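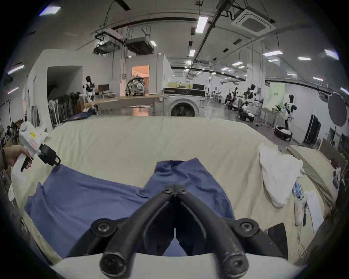 3.2 Preparing garments for folding

Clothes reach the folding stage in a worse state than most written instructions allow for. Household guides usually begin with a shirt already spread out, front down, with the sleeves straight. In the homes we studied in Bevham, this was rarely the starting point. Items came out of a basket or a machine in a lump, and a good part of the work went into finding the edges before any fold could be made. We call this part of the task opening out, following Huanca's earlier notes on laundry work in shared houses.

Opening out was treated as finished when the person folding stopped adjusting the garment and made the first deliberate crease. Small corrections made afterwards were counted as part of the fold. Anselmo Huanca and Alasdair Innes marked these points separately and then compared their notes. Most differences concerned trousers, where one leg was often smoothed while the other was already being turned over.

Figure 3 sets out the order of steps used by the Hepburn household, who folded on a padded surface. Padding changes the work in a small but regular way. Cloth grips the cover, so a sleeve or leg stays where it is put, but a garment cannot be slid round to face the other way and has to be lifted. On the bare kitchen table used by the Gradoveo household, the same items were turned by pushing them with a flat hand.

Figure 3. Steps in folding on a padded surface: (a) lift and drop, (b) find the waistband or collar, (c) smooth outwards, (d) first fold.

Wrinkles were dealt with in two ways. Some people smoothed the whole piece before folding. Others left the middle alone and straightened only the outer edges, on the grounds that the rest would be hidden inside the stack. The second method was quicker for everyday clothes. It did less well with thin cotton, where a ridge left in the middle pushed the upper layer out of line and the finished fold would not lie flat. When this happened people generally undid the last fold only, pressed the ridge down with the side of the hand, and carried on. Starting again from the beginning was uncommon.

The space beside the garment also mattered. Folding surfaces were seldom kept clear, and chargers, post and odd pieces of cloth tended to collect at one end. People worked in what was left, and wide items were then folded lengthways first to bring them within the space. We had not planned to record this and did so only from the second round of visits in May, so the four earliest visits are left out of Table 2.

Opening out took around 10 seconds for a T-shirt and longer for anything with legs. Items turned inside out are treated separately in Section 3.3.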